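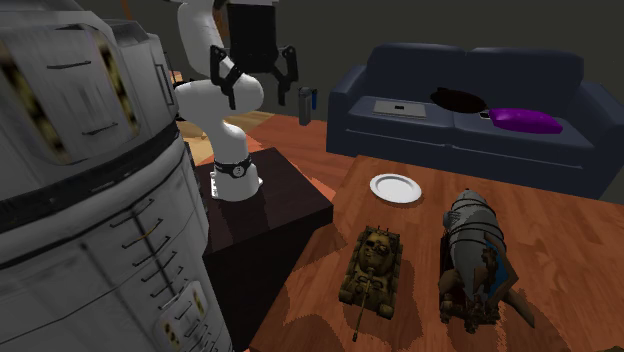

Nasrin Daneshvar wrote on the article's talk page that a gripper comparison is only worth reading if every gripper was given the same room, the same arm and the same clutter to deal with, and most people who have worked with the Rirnholm trials would happily agree with her.

Rirnholm Gripper Trials

Home Browse Recent changes Random article Help

The Rirnholm Gripper Trials are a set of simulated comparisons of robot grippers, carried out in furnished virtual rooms and known in particular for their living room layouts. They were started by Hamidreza Safavi and Tahmineh Nouri, who wanted a friendly, repeatable way of seeing how different fingers behave around the ordinary things people leave lying about the house.

Setting

The living room layouts put a white jointed arm on a dark pedestal box right beside a wooden coffee table, with a navy-blue sofa against the far wall. Objects on the table can be as plain as a round white plate or as awkward as a model tank with a long, thin barrel, and there is usually something further off as well (a laptop or a purple pillow on the sofa, for instance) so that the planner has to think about reach. Large pieces may also stand close to the arm, such as a droid-shaped figure taller than the pedestal, and these take up a good deal of the space an elbow would like to swing through.

Grippers compared

Three designs have been through the full program. The parallel gripper, with two black angular fingers, is the baseline that everything else is measured against. The Cadon is a three-fingered hand with soft pads, and the Gounder is a suction cup on a short spring. All of them are fitted to the same arm and run by the same controller, Vetadwood, which was written by Sepehr Rahimi and has been patched rather lovingly ever since.

Method

Each gripper makes 1000 attempts in each room, beginning from an open pose in the air well above the table. A grasp counts if the object is lifted clear and held while the arm moves to a second point and back again. Object positions are shuffled between attempts, though the furniture stays where it is. The first season used four rooms, for 4000 attempts per gripper, and the whole lot was left to run overnight.

Results

On plates the parallel gripper did better than its makers had feared, provided it was allowed to come in at the rim, and it failed 418 times over the season across all objects. The Gounder was a delight on anything flat and smooth and fairly hopeless on pillows. The Cadon was the slowest of the three but coped kindly with odd shapes - fins, turrets, straps and the like - and it was the favourite of Mahtab Jafarzadeh, whose notes on finger wear and pad colour are still the fullest available.

Criticism

Simulated friction has been the main complaint. Pads that hold beautifully in Vetadwood may slide on a real glazed plate, and the October revision lowered the default friction for ceramics after a good long argument. Camera placement is the other sore point, as a view from behind the arm can lose sight of the fingertips just when they matter most.

See also: Parallel gripper; Suction gripper; Grasp planning

Filed under: Robotics | Simulation | Grippers and end effectors

Shares 12 Comments 3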